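Aleksandra Chmielewska took up the post of head of lending services at the Fencombe Regional Library Service in February. The service runs four branches and a mobile library, and in her first months she has overseen the change that members have asked about more than any other: the end of overdue fines on adult loans. She spoke with the members' bulletin on 24 September 2005.

Ms Chmielewska began with the reasons for the change. Under the old schedule, a member who owed more than a set amount could not borrow until the debt was cleared. When staff reviewed the register, they found 2275 memberships blocked in this way.

"Many of those people had returned everything," she said. "The books were back on our shelves and the borrowers were still shut out. We were spending staff time at the counter on very small sums, and I could not see what the community was getting for it."

Fines had been charged at Fencombe for 27 years. Ms Chmielewska said that some longstanding members were uneasy at first, and that their concern was a fair one. They wanted to know that a reserved title would still come back for the next reader.

"We have kept the charge for lost and damaged items. If a book is six weeks overdue, we treat it as lost and send an account for the cost of replacing it. If it then comes back in good order, the account is cancelled. Members should read the notice carefully, as the wording has changed."

Reminder letters are now posted three days before the due date. Members who prefer a telephone call may ask for one at any branch. Renewals can be made in person or by telephone, and each item may be renewed twice provided no other member has reserved it.

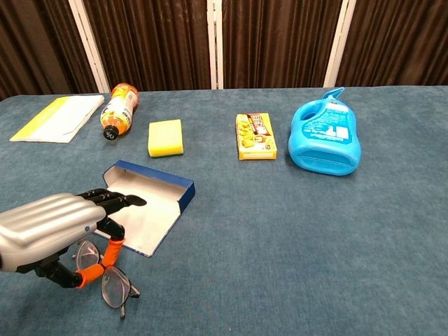

Asked about the mobile library, Ms Chmielewska said that the same rules apply on board, with one allowance. Where a scheduled stop is cancelled owing to weather or road works, all loans from that stop are extended to the next visit.

"Our members on the Imer and Guillot runs see the vehicle once a fortnight. It would be wrong to hold a late return against them when we were the ones who did not arrive."

The Pruto branch, the smallest of the four, will extend its opening hours on a trial basis. Ms Chmielewska hopes to add to its large print collection as well, although the order has yet to be approved. She said that requests from members carry weight in these decisions – the suggestion book at each branch is read every month, and every signed entry receives a reply.

Members whose borrowing was blocked before the change do not need to apply to have it restored. They may present their existing card at any counter. Those who no longer have a card will be issued with a new one at no charge on showing proof of address.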